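Folding T-shirts so they stay folded

351 shares | 17 comments

Most T-shirts come apart in the drawer because they were folded while still bunched up. A few minutes on a clear table fixes that. A bed is too soft to press against, and the creases end up wherever they like.

Start with the sleeves. Jersey cotton tends to roll under at the edges, so find the sleeve hem, pull it out from under the body, and run your thumb along the stitching until it stops puckering. Do the same at the shoulder seam.

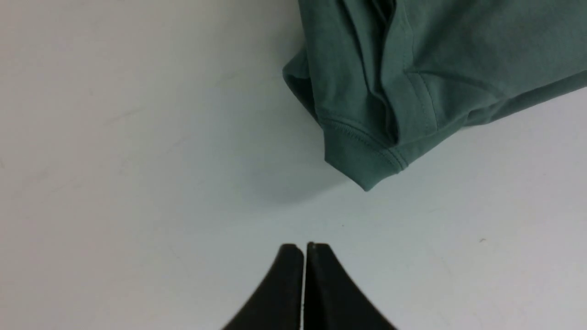 Take the shirt by both shoulders, give it one shake and lay it face down. Smooth from the collar to the bottom hem with the side of your hand. Work outward from the middle and push any ridge off the edge of the shirt.

Fold one side in to the center of the back and turn the sleeve down flat along it. Repeat on the other side. You should have a long strip the width of the collar. Bring the bottom up to just below the collar, then fold again.

Press down on the bundle before you move it. A soft shirt will puff up at the front fold, and a bit of hem may curl out at a corner. Tuck that back in with a finger and press again. Keep the rest of the pile against the wall so it doesn't slide into your work.

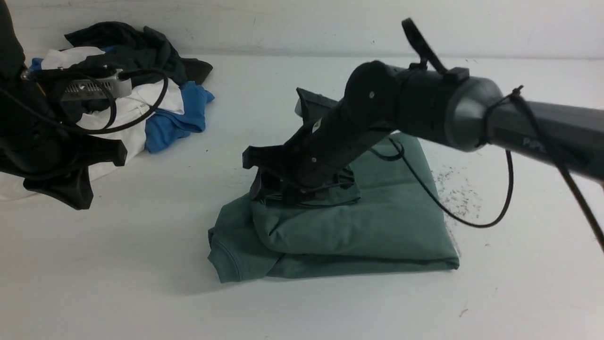
Putting them away

Stand the bundles on edge in the drawer with the rounded fold facing up. Leave a little slack in each row. If they flop over, fold once more to make them shorter. Heavy sweatshirts do better flat on a shelf.

2 people saved this tip today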